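Quem somos

Gimport - ensinamos tarefas a robôs, com a mão e à distância 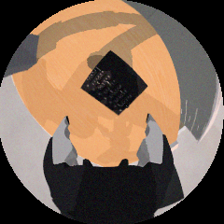 A Gimport começou com uma pergunta simples de um cliente: quanto tempo demora para um robô aprender a pegar uma peça que nunca viu? Naquela época a resposta era sempre semanas de programação. Hoje nós preferimos mostrar. Uma pessoa conduz o robô durante a tarefa, o sistema grava cada movimento, e depois de muitas repetições o robô tenta sozinho. Muitas das nossas primeiras demonstrações são feitas em simulação, com a mesma vista que o operador tem a partir da garra. Uma placa escura, fina e quadrada, com pequenos componentes em relevo num dos lados, parece um objeto fácil até o momento em que está rodada uns quarenta e cinco graus na mesa de madeira e os dois dedos da garra abertos têm diante deles um canto, e não um lado. O operador precisa decidir por onde se aproximar. É essa decisão que queremos gravar.

A nossa história

A empresa foi fundada por Ehsan Memon, que chegou a Portugal para trabalhar em manutenção industrial e ficou. Nos primeiros anos ele fazia a instalação de braços em linhas de montagem e reparou que os operadores mais antigos da fábrica sabiam corrigir os erros do robô melhor que os engenheiros, mas não tinham maneira de lhe explicar isso. O primeiro protótipo foi um punho de comando montado numa bancada emprestada. Funcionava mal com mãos pequenas e tivemos de o refazer três vezes.

O segundo projeto chamou-se Villa, pelo nome da rua onde tínhamos a oficina. Ainda usamos esse nome para o nosso conjunto interno de demonstrações, que conta neste momento 2.907 gravações completas. Completas quer dizer: com início, aproximação, contacto, transporte e largada. As gravações interrompidas guardamos numa pasta separada, porque também servem para estudar onde as pessoas hesitam.

Como trabalhamos

Usamos dois métodos. No primeiro, a pessoa segura o braço do robô e leva-o pelo caminho certo. Este método é bom para tarefas com força e contacto, por exemplo encaixar uma tampa. No segundo, a pessoa comanda o robô à distância, com o punho, e vê somente aquilo que mostra a câmara da garra. É mais cansativo no início. A imagem é muito curva, as distâncias enganam, e quem vem dos jogos de vídeo costuma ir depressa demais.

Por isso, cada operador novo passa primeiro pelo Pustar, o nosso ambiente de treino simulado. Ali pode bater com a garra na mesa quantas vezes for preciso. As sessões são curtas, com uma pausa obrigatória no meio, e à terça-feira revemos em conjunto as gravações mais difíceis. Discutimos muito sobre coisas pequenas: se é melhor rodar o pulso antes de descer ou durante a descida, a que altura abrir os dedos, quando se deve desistir e recomeçar.

Não misturamos as demonstrações de pessoas diferentes sem as anotar. Duas pessoas pegam na mesma peça de duas maneiras, e um robô que aprende a média das duas muitas vezes não pega em nada.

Com quem trabalhamos

Os nossos clientes são sobretudo oficinas e fabricantes de pequena dimensão, com séries curtas e peças que mudam várias vezes por ano. Para eles a programação clássica fica cara. Com a Pristedbridge, que monta e repara equipamento eletrónico, preparamos há dois anos a manipulação de placas de circuito: retirar da mesa, orientar, colocar no suporte de teste. O trabalho continua, e a orientação ainda é a parte que nos dá mais erros.

Recebemos também estagiários de escolas profissionais, normalmente a partir de fevereiro. Não pedimos experiência em robótica. Pedimos paciência e vontade de escrever boas notas depois de cada sessão.

A equipa

Somos uma equipa pequena, de quase 49 pessoas quando contamos os operadores a tempo parcial. Falamos português, inglês e, ao almoço, várias outras línguas. Metade de nós aprendeu português já em adulto, o que se nota nesta página - pedimos desculpa por alguma frase estranha.

Visitas e contacto

Quem quiser experimentar o comando à distância pode marcar uma visita através do formulário de contacto. A visita dura uma manhã e inclui uma sessão no Pustar e outra com um braço verdadeiro. Se tiver uma peça que lhe dá problemas, traga duas ou três unidades. De preferência alguma que se possa riscar.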